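Inberg Street Block Association
Minutes, February meeting
Last updated: Friday, 9:40 p.m.

Hülya Dönmez opened the meeting at 7 p.m. and we had a full room, which was great to see in this weather! Minutes from last time were approved with one spelling fix (it's Ertürk Bakery, with the dots).

Summer street fair. The city has said yes to closing the block from Broven Avenue to the corner. Everyone was thrilled. Ertürk Bakery will bring 300 sesame rings and wants a spot in the shade. We talked for a long time about music and settled on 4 bands, with the brass band going last so people can dance. Zasto Hardware is lending us folding chairs and a tent.

Money. We have $2,000 set aside for the fair. The stage rental will take a big bite out of that, but the plant sale did so well last fall that we feel good about it. Hülya will get a second quote on the stage.

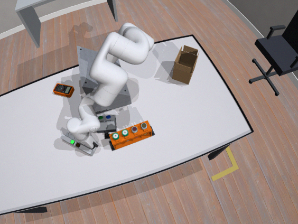

Robot arm over a white and gray device, computer rendering.

Kids' corner. Lots of ideas, all of them fun: chalk mural, sack races, a pie table, a dress-up parade for dogs. We voted for the mural and the dog parade. Sack races are a maybe, depending on how much of the street the stage eats up.

Trees. The 3 new lindens need watering once the ground thaws. A sign-up sheet went around and filled up before it reached the back row!

Next meeting is same place, same time. Hülya is bringing the fair map, and please bring your own mug.

Adjourned 8:25 p.m.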